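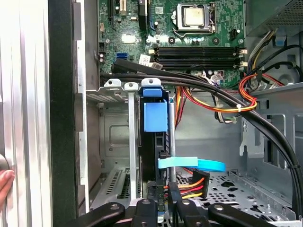 Two weeks with the Totari gripper kit

14 Jul 2020
By Abelardo Ñahui

I have been meaning to write this one up for ages, so get yourself a coffee – I do go on a bit. The Totari is a two-jaw gripper with a small wrist camera, sold by a little outfit called Undell, and they were kind enough to lend me one until August. I wanted to know if it could help with the dullest part of my week, which is stripping old desktop towers for parts.

An old tower is a tough test, I think! You have four empty memory slots sitting there looking easy, and then two thick black cables sweeping right across them. Down by the drive cage there's a Molex connector with its short orange, red and yellow wires, and a light blue SATA cable sticking out beside it. I can get my own fingers in there without thinking, but a gripper needs a clear way in, and planning that took me 3 evenings (my wife would say longer).

What I like best is the linkage. The black fingers pivot on plain screws, so when one joint felt stiff I just backed it off a quarter turn and carried on. The software, Povo, is friendly enough once you find the speed setting, though it kept forgetting my saved positions and I had to email Undell twice. A very patient person wrote back both times.

I also tried the older Rengifo jaws that a friend passed along. They're wider, and for anything around a drive cage I'd stay with the Totari set. Next up is the power supply bundle, with that zip tie right where it bends, and I haven't decided which side to come in from.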